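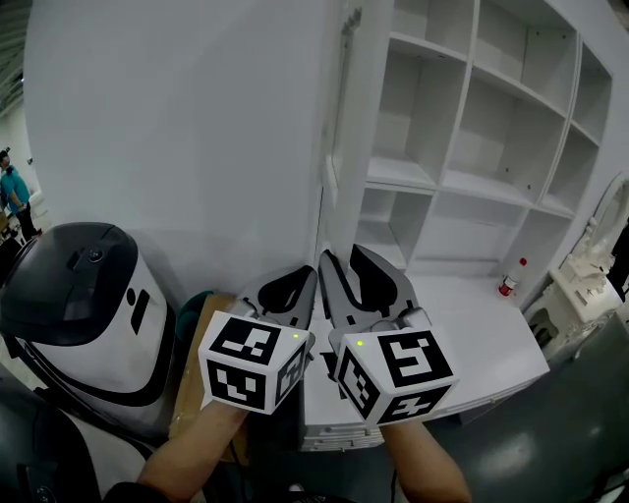
How to Clean White Kitchen Cabinets Without Wrecking the Finish

I love white cabinets. I also cook with a lot of oil, so you can guess how that goes. By June of our first year in the house on Jurndale, the doors next to my stove had gone a sad butter yellow and the handles were sticky enough to hold a napkin. I tried a bunch of things (some of them dumb) and this is the routine I've settled on.

What you'll need

2 bowls of warm water
Plain dish soap, the mild kind
Baking soda
3 soft cloths
An old toothbrush

Skip the scrubby sponges! I used the green side of one on a drawer front and left a dull patch I still see every single morning when I'm waiting on the coffee.

Step 1: Dust first

Run a dry cloth over the tops of the doors and along any trim. If you go straight in with water you end up pushing gray paste into the corners, and then you're picking it out with a toothpick. Ask me how I know.

Step 2: Wash from the bottom up

Everybody tells you top down, and for dusting, sure. But with soapy water I start low, so drips land on a part that's already wet and don't leave those long streaks. Put a small squirt of soap in one bowl, wring the cloth out really well, and wipe with the grain if your doors have one. I do two doors, then go to step 3, then come back for the next two.

Step 3: Rinse and dry

Dip a second cloth in the plain water, wipe off the soap, and dry right away with the third. Water that sits in the seams can make paint swell, and there's no wiping that off.

Step 4: Go after the greasy spots

Mix baking soda with a little water until it looks like thin frosting. Dab it on with your finger, leave it for 3 minutes, and rub in small circles. Try it inside a door first, especially on glossy paint. The toothbrush is for around the handles and hinges. Go easy.

Step 5: Don't forget the undersides

The bottom edge of the upper cabinets is where all the steam goes. Mine took 9 passes the first time and I was not in a good mood by the end of it.

How often?

I wipe around the handles whenever I do the counters and save the full wash for once a season. It takes me an evening with a podcast on. If you've got yellowing that won't budge after two rounds, it's probably the paint itself, and you're looking at a touch-up. I'm putting that off until fall.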